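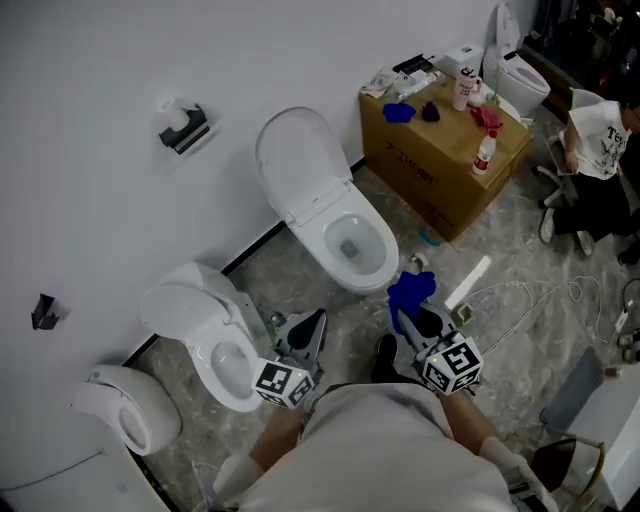

Search articles Go

The Long Life of a Public Toilet

Simin Kazemi has kept the same notebook since she took over the buildings budget in Anddale. The first page has a single line on it: "Ask people what they remember." What they remember about a town, she found, is often the restroom.

Anddale had 10 public restrooms when she started. Most were built into the backs of other things - a bandstand, a bus shelter, the old fish market. Two had been locked for so long that the keys were missing. The town had been paying to heat one of them.

The easy choice was to close more. Restrooms bring in no money, and the complaints about them are steady. But the shops on Correa Street were getting the traffic instead, and the owners were tired of it. A bakery there had started keeping its door code on the receipt. Older residents told Kazemi they planned their walks by where they could stop, and some had given up on the river path.

So the town went the other way. It reopened the fish market block in July and moved most of the cleaning to early morning, with a second round after lunch. Before that, all the cleaning was done at night, and by noon the place looked as if it hadn't been touched.

The costs were smaller than expected. New locks and hinges for the block came to $2120. Paint was about $200. The largest bill was for drains, which had been patched many times and never replaced. The work went to Pulano, a plumbing firm two streets over.

The neighboring town of Clumell is watching. It closed its last restroom years ago and now rents portable ones every summer, at a price its own council argues over each spring.

Kazemi wants a sign on the river path next, with walking times in minutes. The old one gives distances in yards and points to a building that was torn down.

Comments

riverwalker: The sign has been wrong since I was in school. Please fix it.

Dot M.: Clumell resident. Send her over here.

pgreen: Still no hook on the back of the doors. Where do I put my bag?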